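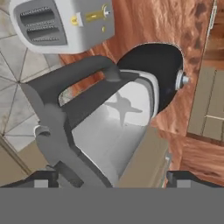
Kirsty Lowther wrote in last month to say that a blender is the only thing in her kitchen she would run back into a fire for, and could I please stop reviewing juicers and tell her which one to get for soup. Kirsty, I heard you! I have spent the whole of April making soup, and smoothies, and one very bad batch of almond butter, and I have a lot to say.

The one I ended up living with is the Utico, the mid-size model with the plain dial. I had the Brarkadus on loan before it (a lovely machine, but it sounds like a leaf blower and my downstairs neighbor works nights), so I came to the Utico ready to be let down. I wasn't. It took a full pot of lentil and carrot, cooled for 18 minutes on the stove, and turned it into something you could serve to your in-laws. No stringy bits, no lumps of onion hiding at the bottom.

Smoothies are where I usually lose patience. Frozen mango climbs up the side and sits there while the blade spins in an air pocket, and you stand around poking it with a spoon. With the Utico I had to stop and scrape once in my first week, and that was my own fault for putting the fruit in before the milk. Liquid first, then soft stuff, then frozen. The booklet says so on page 5 and I skipped it.

Now the almond butter. I got gravel, then warm gravel, then a burning smell, and I quit. My friend Mohsin Jatoi swears you can do it if you roast the nuts and stop every minute to let the motor rest, and maybe he's right, but he has more patience than I do. If nut butter is your thing, get a food processor and be happy.

Cleaning is easy! A drop of dish soap, warm water up to the halfway line, run it on low, rinse. Turmeric will still leave a stain, and I've made my peace with that. The lid seal does need to come out every so often, and it's a tight fit going back in. I use the handle of a teaspoon to push it around the groove.

Noise is medium. You can't hold a conversation over it, but I've run it at 7 a.m. with the kitchen door shut and no one came out to yell at me.

The cord is too short, though. I really wish they'd fix this. It only reaches the outlet next to the bread corner, so the whole breakfast routine has moved down to that end and everything gets crumbs on it.
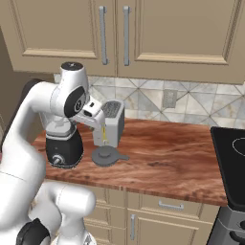
Breakfast end of the counter

A couple of you asked about the Seltatano, which costs $100 more. I tried it at Asnakech Mamo's place over a long afternoon of gazpacho (hers has cumin in it, and I'm never going back). It's faster, and the dial feels nicer under your hand. Would I pay the extra? For a big family that drinks smoothies every day, sure. For soup twice a week, I'd keep the money and buy better tomatoes.

So Kirsty, get the Utico, get an extension cord while you're at it, and let me know how the leek and potato comes out.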